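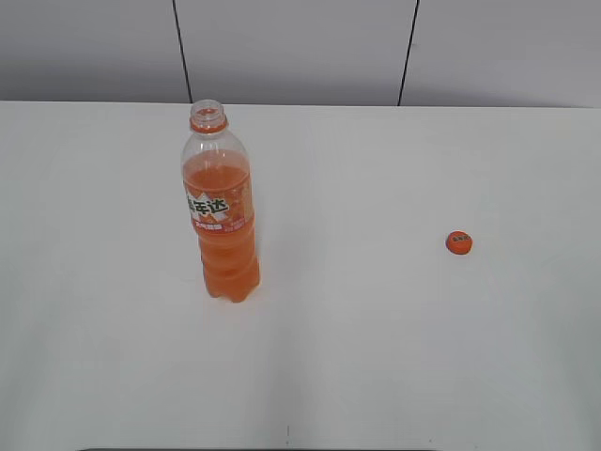

4. First Cooldown and Qubit Calibration

This section explains how to bring the Prilta two-qubit training system from room temperature to the first working measurement. Please read all of it one time before you begin. Installation of the cryostat, the compressor and the signal cables must be finished already (Section 3).

The procedure is written for one operator, but steps 4.2.3 and 4.2.4 are easier with two persons.

4.1 Before you start

1. Check that the control unit is switched off and that the main cable is connected to a grounded outlet.
2. Check that all coaxial connectors are tightened with the torque wrench from the tool kit. Do not use a normal wrench.
3. Compare the labels on the cables with the table inside the cabinet door. The drive line and the readout line have the same connector and they can be exchanged by mistake.
4. Open the Oyelaran control software and select System > Self Test. The test must end with the message READY. If you see LINE FAULT, go to Section 7.

Note: The self test does not measure the attenuators inside the cryostat. It measures only the lines up to the top plate.

4.2 Pumping and cooling

1. Close the vent valve (V1) by hand until you feel it stop. Do not use force after this point.
2. Start the vacuum pump. Wait until the pressure indicator changes from red to green.
3. Open the cooling water supply first, and then the return. Look at the hoses on both ends for drops.
4. Start the compressor with the green button. You will hear a regular knocking sound from the cold head. This sound is normal.
5. In the software, select Cooldown > Automatic and confirm.
6. Leave the system to cool overnight. The temperature curve is saved by itself, also when the screen is locked.

CAUTION: Never open V1 when the system is cold. Air will freeze on the inner parts, and the chip can be damaged. If the pump stops because of a power failure, leave all valves closed and follow Section 7.3.

CAUTION: The compressor must stand upright. If it was tilted during transport, let it stand overnight before the first start.

Note: The curve may become flat for a while in the middle of the cooldown. Please be patient and do not restart the program. If it is still flat the next morning, save the log file and send it to Gutex support.

4.3 Finding the readout resonator

When the status field shows BASE, the chip is cold enough for measurement.

1. Select Calibrate > Resonator > Qubit 1.
2. Leave the readout power on the value Low. With high power the resonator moves to a different frequency, and you will calibrate to the wrong place.
3. Set the number of points to 706. This is the default value for the supplied chip, and it gives one full sweep over both resonators.
4. Press Sweep. The result is a line with two narrow dips.
5. Click on the left dip and press Accept.
6. Repeat the steps for Qubit 2 and click on the right dip.

If only one dip appears, the other resonator is probably hidden in noise. Increase the averaging by one level and sweep again. If the line is completely flat, check that the readout amplifier is switched on. Its switch is on the back side of the control unit and it is easy to forget.

4.4 Finding the qubit frequency

1. Select Calibrate > Spectroscopy and choose the qubit.
2. Press Start. The software moves the drive frequency slowly and watches the readout signal.
3. A peak must appear. Place the cursor on the top of it and press Accept.
4. If the peak is very wide, reduce the drive power by one step and measure again. Repeat until the width does not change anymore.

Note: Sometimes you will see a second, smaller peak on the left side. It belongs to a higher level of the qubit. Do not accept this one.

4.5 Setting the pulse length

1. Select Calibrate > Rabi.
2. Set the repetitions to 1,000. A smaller number is faster, but the curve becomes too rough for the automatic fit.
3. Press Start. The signal must go up and down like a wave.
4. Press Fit. The software puts a marker on the first turning point. This is the length of your full flip pulse.
5. Compare the marker with the curve by eye. If it is on the second turning point, drag it back by hand and press Accept.
6. Save the calibration under File > Save Set. Use a name with the chip number in it, for example CHIP17_A.

CAUTION: Saving with an existing name replaces the old set without a question.

4.6 When to calibrate again

Repeat 4.4 and 4.5 every morning before use. Repeat 4.3 only after the system was warmed up, or after a cable was changed. The qubit frequency moves a little from day to day. A small movement does not mean a defect, but please write it in the log book so that the service engineer can see it.

Revision 2 of this section, 22/03/2020. Text: Hajnalka Illés. Technical check: Wajid Cheema.

Continue with Section 5, Running a Two-Qubit Gate.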